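Projects > Food and Nutrition > Summer Session > Apple Rings

Do Thick Apple Rings Keep Better Than Thin Ones?
08/09/2021
By Yến Kim

My starting point for this project was a claim printed in the Gruddale home drying booklet, which says that a thick crosswise ring is the best shape for keeping apple at home because "the middle stays protected." The booklet gives no test and no numbers. My aunt believes it. I did not, so I picked it as my topic.

Method

I used one bag of red-skinned apples from the Navaratnam store, all bought on the same morning. The skin was left on. I pushed out the cores with a hand corer and sliced straight across the fruit so each piece came out as a ring. One batch was cut thick and the other thin. Each batch went on its own rack in the Cenari kitchen lab and I left both for four hours at the same setting. No lemon juice, no sugar, no salt water. The booklet recommends lemon juice, but then I would have been testing lemon juice.

I wanted to cut 40 rings in all and I did, though I threw out the end pieces, which are mostly skin and don't make a ring anyway. Cutting by hand was the weakest part of the method. My thick rings were not all equally thick, and a few were wedge-shaped. A mandoline would have fixed that and the lab doesn't have one.

The corer is also worth complaining about. It is a Bruvico and the instructions promise a "clean center every time." If the apple is even slightly lopsided the tube misses part of the core and you get a ragged hole. I trimmed the worst ones with a paring knife and left the others alone.

Results

The thin rings came off the rack leathery and bent without snapping. The thick rings felt dry on the cut face, and I would have called them finished if I had gone by touch. When I tore two of them open the inside was still soft and damp. So the "protected" middle is real in a sense, but damp is the last thing you want in a piece of fruit you plan to put in a jar.

Color was less useful than I expected. Both batches lost the white look of fresh apple. I had planned to rank them by browning and gave up on it, as my rankings changed depending on which window I stood near.
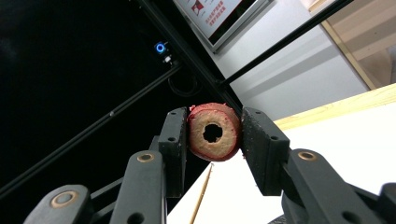
Should the skin come off before drying?
It depends on what you want to eat later. Skin holds the ring together and gets chewy, so peel the apples if chewy skin bothers you.

What I Don't Trust About My Own Results

One bag of apples is not much. Another variety could behave differently, and four hours may simply be too short for thick rings, in which case I have only shown that thick things take longer. I also tore open only two of the thick rings, and I picked them myself. My teacher wrote "why these?" in the margin of my draft and I have no good answer.

If I did it again I would weigh every ring before and after instead of squeezing them. I would still cut them thin.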